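### 3.2 Le poste de travail et la tâche de tri

Le projet Cornska réunit des étudiants de troisième année autour d'un même robot à deux bras, et tout le semestre tient dans une consigne qui fait sourire à la première séance : ranger des objets dans des bols. Nous l'avons gardée trois années de suite, et nous y tenons ! Elle se comprend en dix secondes, elle ne demande aucun outillage particulier, et elle oblige pourtant à affronter presque tout ce qui rend la manipulation si passionnante : la saisie d'un corps mou, le choix de la main, l'évitement du rebord, le moment où il faut lâcher prise.

Les objets sont choisis par les étudiants eux-mêmes, avec une contrainte unique, celle de la variété des comportements au contact. La liste retenue cette année comprend un emballage plat, un poulet en caoutchouc, un cube de mousse verte, un gant de travail noir et une éponge jaune. Le poulet a été proposé en plaisantant par Cheuk-hei Fung (personne ne s'attendait à le voir survivre au vote) et il est devenu l'objet le plus instructif de la série. Il roule, il plie, il n'offre aucune paire de faces parallèles, et sa silhouette change dès qu'un doigt s'y appuie. L'emballage pose le problème inverse : il est si peu épais que les doigts doivent approcher presque au ras du tissu, et une erreur de quelques millimètres en hauteur suffit à faire échouer l'essai.

Le choix de la nappe a fait l'objet d'une vraie discussion entre les binômes. Une surface lisse simplifie la segmentation, mais elle laisse fuir les objets légers dès le premier effleurement. Le tissage blanc freine le glissement et complique un peu la vision, surtout pour les estimateurs de profondeur, qui accrochent volontiers sur les motifs fins. Nous avons retenu le tissu : les étudiants apprennent davantage d'un capteur légèrement gêné que d'un capteur trop bien servi.

La figure 1 montre le poste du point de vue du robot, tel que le reçoivent les programmes des binômes.
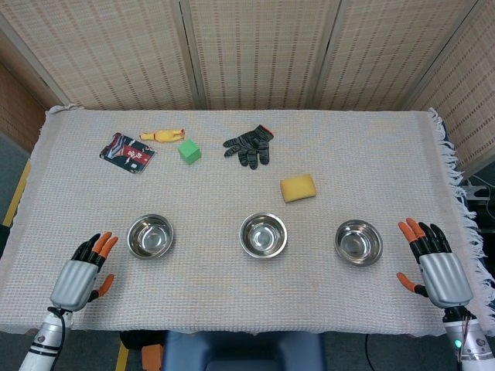 **Figure 1.** Espace de travail bimanuel avec les objets à trier et les trois bols en acier inoxydable.

Despina Nedeljković objecte que trois bols, c'est un de trop pour un premier semestre, et qu'un binôme débutant passerait mieux son temps à réussir vingt fois la même dépose qu'à programmer une règle de répartition entre des récipients voisins. L'objection est sérieuse et nous l'avons testée l'an dernier sur un groupe réduit. Les étudiants à un seul bol progressaient plus vite pendant les premières semaines, puis s'ennuyaient ; surtout, ils n'avaient aucune raison d'utiliser la seconde main. Avec trois bols en ligne, la question de la main arrive toute seule, et elle arrive tôt. Nous avons donc conservé les trois, en autorisant chaque binôme à n'en utiliser qu'un pour sa première démonstration notée.

### 3.3 Collecte des démonstrations

Chaque binôme dispose d'un créneau par semaine, le mardi, pour enregistrer ses démonstrations en téléopération. L'un des deux étudiants pilote, l'autre annonce l'objet et le bol visés, puis les rôles s'échangent. Cette alternance paraît anodine et elle change beaucoup de choses : celui qui annonce voit les hésitations que le pilote ne perçoit pas, et les carnets de bord se remplissent de remarques étonnamment fines sur l'orientation du poignet ou la vitesse d'approche.

Les enregistrements sont déposés dans Plemex, l'outil d'annotation écrit par la promotion précédente et repris en main par Wing-yan Kuo. Au terme de la campagne, le corpus compte 2 009 démonstrations, dont 1 152 ont été jugées exploitables après relecture croisée. Le taux de rejet peut sembler élevé. Il tient surtout à une règle que nous avons voulue stricte : une démonstration est écartée dès qu'un bol est déplacé par l'avant-bras, même si l'objet finit au bon endroit. Plusieurs binômes ont protesté, deux ont demandé un réexamen, et la discussion qui a suivi sur la définition d'un essai réussi a occupé une séance entière. Une très belle séance, d'ailleurs.

Nous avons également conservé les essais rejetés, avec le motif du rejet. Kam-wah Huang s'en est servi pour entraîner un petit classifieur d'échec, hors programme et sur son temps libre, et ce travail a fini par être intégré au cours.

### 3.4 Déroulement de l'évaluation

L'évaluation finale porte sur 200 essais répartis entre les 13 binômes selon un tirage préparé à l'avance. Les positions de départ sont reproduites à partir d'un gabarit en papier posé sur la nappe, puis retiré avant le lancement du programme. Un essai est interrompu lorsque l'objet tombe de la table, lorsqu'un bras reste immobile trop longtemps ou lorsque le binôme le demande. Cette dernière possibilité n'entraîne aucune pénalité, à condition que l'équipe note par écrit ce qu'elle avait vu venir.

Les stratégies se sont révélées bien plus diverses que prévu. Certains groupes ont attribué à chaque main une moitié de table et n'en ont jamais démordu. D'autres ont laissé le modèle choisir, avec des passages de relais parfois superbes et parfois désastreux. L'équipe Gamimgate, menée par Lai-ching Ko, a opté pour une approche lente où la main pousse d'abord l'objet vers une zone dégagée avant de tenter la prise. Sur le gant, dont les doigts écartés se prennent facilement dans une saisie mal centrée, cette poussée préalable nous a semblé si utile que nous l'avons ajoutée au sujet de l'année prochaine comme variante facultative.

Les résultats par objet et par stratégie sont discutés en section 4. Le gabarit de placement et la grille de relecture figurent en annexe B, dans la version annotée par les étudiants.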